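3. Materials and Procedure

3.1 Setting and participating sites

The study looked at how people write by hand when the sheet in front of them carries no ruled lines. It was carried out at two sites, the Goddale Adult Learning Center and the Lorasano Public Library, both of which offer free evening classes in letter writing and form filling. The sites were chosen for their similar class sizes and opening hours. Neither site had taken part in earlier work by the Foston Handwriting Survey, from which the scoring rules used in this paper are drawn.

Adult learners were invited to take part through a printed notice and a short talk at the start of class. Those who agreed gave written consent and could withdraw at any point up to the end of January. Samples from learners who withdrew were destroyed and are not included in any of the totals reported below.

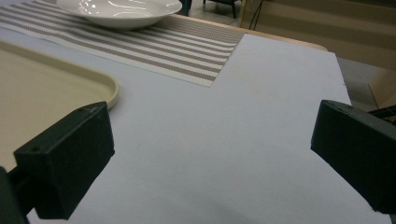 Each learner was asked to copy a short passage and then to write a letter of their own on a subject of their choice. The copied passage was the same for all learners and contained no proper names, figures or unusual spellings. The order of the tasks was fixed. Earlier trials at Goddale had shown that learners who began with the free letter tended to tire before reaching the end of the copied passage, and their last lines were too short to score.

3.2 Writing surface and seating

Posture and surface both affect the slope of a written line. Learners sat at tables of standard height and were free to turn the sheet to whatever angle they found comfortable – a point on which earlier surveys differ, some having fixed the paper in place with tape. In our view, taping the sheet measures how well a writer copes with tape. Free placement was therefore allowed at both sites, and the angle of the sheet was noted once at the start of each task.

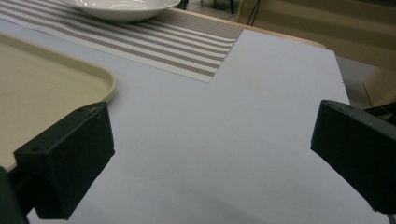 Left-handed learners were seated at the end of a row so that they did not meet a neighbor's elbow. All learners used the same make of medium ballpoint pen, supplied new at the start of the session. Pencils were not offered. Learners who made a mistake were told to draw one line through the word and go on.

3.3 Scoring

The Pinheiro scale was used to score line slope. A written line is given a score from zero, for a line that stays level across the sheet, to 8, for a line that rises or falls by more than its own height for every inch written. Drift within a line, in which the writing first climbs and then drops, is scored apart from slope and is not discussed in this section. In all, 1,799 lines were scored by a pair of readers working separately. Where the readers differed by more than one point, the line was read again by both and a shared score was agreed.
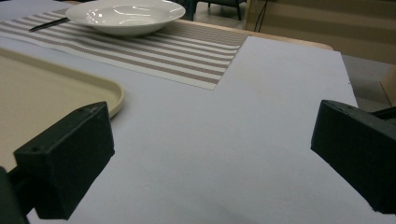

Does the lack of ruled lines make handwriting harder to read?
In most of the samples it had little effect on the shape of single letters, but it did lead to uneven spacing between lines, and readers reported losing their place more often in the longer letters.

Spacing was measured from the base of one line to the base of the next, at the left margin and again at the right. The difference between the two measures gives a simple check on the slope score. When the check and the score disagreed, the sheet was set aside and scored again after six days by a reader who had not seen it before. This happened more often with the free letters, where line length varied a good deal and the right-hand measure had to be taken wherever the writing stopped.

3.4 Limits of the method

The scale was designed for writing on plain, flat surfaces and should not be applied to lined pads, cards or forms with printed boxes. It also takes no account of speed. Some learners at Lorasano wrote slowly and kept a very level line, while others finished early and let the last lines fall. A timed version of the task is being prepared and will be reported separately.
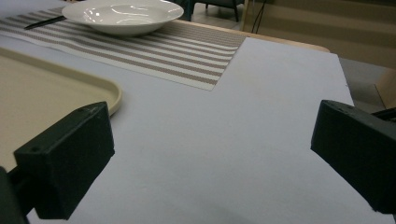
Figure 2. Smooth, flat surface, pale lavender-gray in color and evenly lit.

Contact: Foston Handwriting Survey, Publications Office | © Foston Handwriting Survey. All rights reserved. | Back to top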